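Checklist de inspeção depois da parada: braço direito, garra e mão do Isano
Bancada de manipulação, Stillinach
Situação: liberado com restrições (ver itens 4, 6 e 9)

Oi, gente. Preenchi isto logo depois do susto e fui completando à medida que testava, então alguns comentários estão mais compridos que o próprio item. Quem só quer saber se pode ligar: pode, em velocidade reduzida, com uma pessoa no controle e outra olhando. Quem quer saber o que aconteceu, vai lendo!

O que deu errado, em resumo: a comunicação entre o controle remoto e o módulo Pathak caiu no meio de um movimento. O braço parou, como devia. Só que quando o sinal voltou ele retomou o último comando sozinho, sem ninguém confirmar nada. O deslocamento foi de 14 cm na direção da bancada e aí eu bati na emergência. Ninguém se machucou, nada quebrou, mas eu fiquei com a perna bamba o resto da tarde.

1. Parada de emergência
Resultado: OK
Comentário: Acionei 20 vezes, com o braço parado e em movimento, e cortou em todas. O botão está um pouco duro (já estava antes, eu sei, eu reclamo disso desde maio). Pedi a troca mesmo assim.

2. Carcaças, parafusos e juntas
Resultado: OK
Comentário: Reapertei o que dava para reapertar e passei marcador nas cabeças dos parafusos da lista da Villex. Nenhuma folga nova na base. Se alguém vir um risco de marcador desalinhado, me chama, por favor, não aperta e esquece.

3. Força de preensão da garra
Resultado: OK, com observação
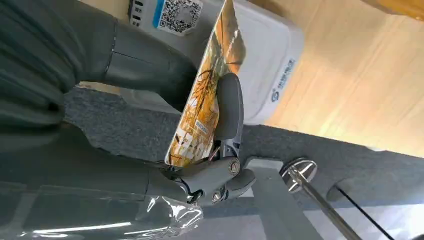 A força da garra era a minha maior dúvida, porque a queda de sinal também zera o limite que a gente configura, e eu não tinha certeza de que o valor padrão era seguro para objeto fino. Medi com o dinamômetro e ficou dentro do que o manual pede. Dito isso, "dentro do manual" ainda é bastante coisa para uma peça delgada: o item com as espigas de trigo na capa fica levemente flexionado na borda em que a garra aperta, e olha que ele tem uma certa rigidez. Para papel e embalagem mole eu quero um perfil separado, mais brando. E aproveitando que estamos na garra, o filme plástico enrugado no antebraço, perto da junção, precisa ser conferido antes de cada sessão, bem esticado ou retirado de vez. Plástico solto perto de articulação eu não gosto, nunca gostei.

4. Retomada depois de perda de sinal
Resultado: REPROVADO (corrigido provisoriamente)
Comentário: Este é o item que interessa. Repeti a falha de propósito, com a área livre e o braço a passo de tartaruga, e ela apareceu em cinco tentativas. O módulo guarda o comando pendente numa fila e, quando o controle reconecta, executa o que ficou lá dentro. A correção provisória é feia e funciona: perdeu sinal, limpa a fila e exige rearme manual. Enquanto a Villex não mandar a atualização de verdade, ninguém tira esse script da inicialização. Ninguém mesmo, nem "só para um teste rapidinho"!

5. Controle remoto e antenas
Resultado: OK
Comentário: Troquei a bateria, testei os botões e o joystick um por um. O conector de uma das antenas estava meio frouxo e desconfio dele como causa da queda, mas é desconfiança, não consegui provar. Regra nova: o controle fica na mão do operador ou na bancada ao alcance dele, com as duas antenas levantadas. Nada de guardar em mochila com o robô ligado.

6. Distância entre a pessoa e a zona de alcance
Resultado: OK, com restrição
Comentário: Quem trabalha sentado do outro lado da mesa fica com as mãos fora do caminho enquanto o braço estiver armado. No colo está ótimo, cruzadas, como quiser. A caixa com as divisórias fica do lado do robô, com a mão dele chegando pela lateral, e o notebook entre a caixa e a pessoa. Tentei com a caixa no centro da mesa e não gostei nada, a gente se inclina para ver o que tem dentro sem nem perceber.

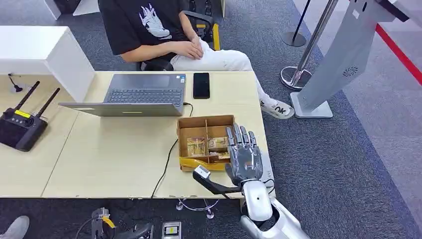
7. Cabos em cima e embaixo da mesa
Resultado: PENDENTE
Comentário: O cabo preto do notebook atravessa o tampo e cai pela frente, justo do lado em que o braço trabalha. Não enroscou em nada nos meus testes, mas num movimento inesperado como o do item 4 eu não apostaria. Vou passar por trás e prender com abraçadeira. Os do chão também pedem uma canaleta, dá para tropeçar ali com facilidade.

8. Barreira e circulação
Resultado: OK
Comentário: Fita vermelha no lugar, pedestais firmes. Combinei com o pessoal que visita só passa com o braço desarmado. Se a fita estiver solta, recoloque antes de ligar, leva uns segundos.

9. Entrega e retirada de objetos pela pessoa
Resultado: OK, com restrição
Comentário: A ordem agora é falar "livre" em voz alta, esperar a resposta do operador e só então mexer na caixa. Parece bobagem até a gente esquecer, e eu mesma esqueci já no primeiro dia. Outra coisa: celular. Uma mão segurando o telefone e a outra com a peça é atenção dividida em duas, e com o braço pertinho da parede da caixa eu prefiro a pessoa com os olhos nele. Telefone virado para baixo na mesa até terminar a sequência.

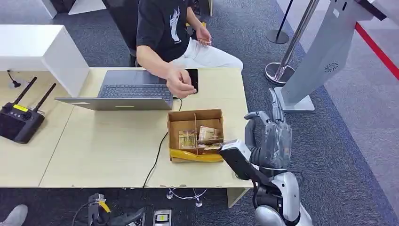
Borislav Petek leu o rascunho e comentou que o item 9 depende demais da memória das pessoas. Para ele, o "livre" falado devia ser só um reforço, e o que precisa valer é um botão de confirmação do lado de quem está sentado: sem o botão apertado, o braço não sai da posição de espera. Lembrou também que limpar a fila não resolve o caso em que o sinal oscila sem cair por completo, e que esse teste ficou faltando no item 4.

Ele tem razão nas duas coisas. O botão eu já pedi. O teste de oscilação entrou como item 10.

10. Sinal instável (sem queda total)
Resultado: NÃO TESTADO
Comentário: Preciso de um atenuador e de uma manhã com a sala vazia. Até lá, se o indicador de sinal piscar, trata como queda: desarma, espera estabilizar, rearma na mão.

11. Registro de ocorrências
Resultado: OK
Comentário: O log do dia do susto está salvo na pasta do Isano, com cópia para a Villex. Parou sozinho, tremeu, hesitou, fez barulho diferente? Anota a hora e o que ele estava fazendo. Pode ser em papel de pão, depois eu passo a limpo.

Próxima inspeção: assim que chegar a atualização do módulo Pathak, repetindo do item 1 ao 10.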